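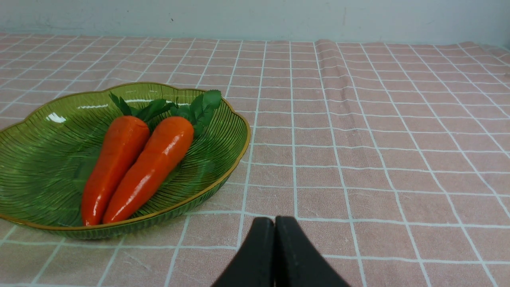
Carrots in a green glass dish, on a checked tablecloth.

Nizar Smadi had been selling sandwiches for 15 years when he put the shop on the market. It was a corner place in Fendden with a lunch counter and a small catering trade, and he listed it himself in April with a one-page flyer taped inside the door.

"I thought I'd have a buyer by summer," he says. "I had plenty of people come in and say they'd always wanted to own a lunch place. Then they'd ask to see the books and I'd hand them a shoebox."

The shoebox was the first thing to go. Smadi spent most of the fall with a bookkeeper in Pisholm, pulling the catering income apart from the counter income and taking his own truck payments out of the shop's expenses. The work cost more than he expected. It also showed him that catering, which he had thought of as a sideline, was paying the rent.

"I had 133 catering orders in one year and I couldn't have told you that before," he says. "I'd have guessed half."

His second listing went through Nidell, a small brokerage that handles restaurants and shops. The broker lowered his asking price and told him to stop including the walk-in cooler as a separate line. Smadi did not like either piece of advice. He took both.

The lease was harder. It had two years left, and the landlord would not discuss a transfer until there was a named buyer with a deposit down. Two buyers dropped out over it. One of them had already picked paint colors.

"If I did it again I'd talk to the landlord before I talked to anybody," Smadi says. "I'd ask what he wants to see from a new tenant and get it in writing. I went to him last."

The third buyer was a couple who had run a bakery counter in another town. They wanted the catering accounts and the equipment, and they asked Smadi to stay on for 3 months to introduce them to customers. He agreed to mornings only. The sign outside now says Hijazi, the new owners' family name, and the menu has kept four of his sandwiches.

He carried part of the price himself, as a note paid monthly. His brother told him not to. Smadi says he looked at what the bank would lend the couple, looked at how long he had already waited, and signed.

"They've paid on time," he says. "I check on the first of the month — I won't pretend I don't."

He still does some catering work for them when a big order comes in, paid by the hour. He has not decided what to do next. A friend has asked him to look over the books of a coffee stand that may be coming up for sale, and he has told her to start by throwing out the shoebox.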